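Skeltix two-finger grippers: a month of putting hair ties in a tray

Posted 2024-08-11

I've been promised a robot that tidies the house for as long as I can remember, so when Grerkden started renting out hand-held grippers (you squeeze, it pinches, and in theory a machine learns from it later) I signed up for a month. It cost me 325 dollars, plus a deposit of 200, and I spent most of July on one job: getting the small stuff on the dining table into a shallow white tray.

Why hair ties? They're the worst! A mug has a handle and a box has sides, but a scrunchie is mostly air and ruffle, and you have to guess where it'll be once you pinch it.

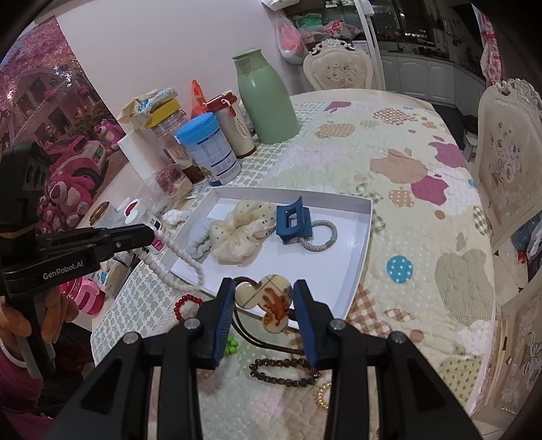
Beads were a different headache. Grab a bracelet at one spot and the rest swings wherever it likes, usually into the bracelet next door. I did 183 tries with mixed accessories and got worse before I got better, mostly from squeezing too hard. Claw clips were a treat by comparison, stiff and easy to line up.

So, the Skeltix itself. The grip is good and the fingers close evenly. My wrist was sore after 8 minutes or so, and I have fairly strong hands (I bake a lot of bread). The squeeze is stiffer than on the Joly I tried last year, which I liked for thin chains and hated for everything else. You also can't feel a thing through it. With bare fingers I know right away if I've picked up one elastic or two, and with this I had to lean in and look, every single time.

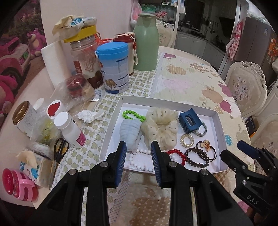
Then there's the deciding, and that's where I think the machines are still years off. Picking up a bracelet is one thing. Knowing that it lives in the tray, that the used tissue goes in the trash and that the scissors go back in the drawer is a whole other job, and I was doing that part with my own head the entire month. The Stuvovstead demo I watched online had an arm sorting clothespins on a bare bench, very nicely too, but my table has never been bare in its life.

Would I rent it again? Yes, for a week, with a softer spring. Would I trust a robot with my necklaces? Nope, not this year. Socks, maybe. Four stars for the tool and two for the dream, and Grerkden please put a longer strap in the box.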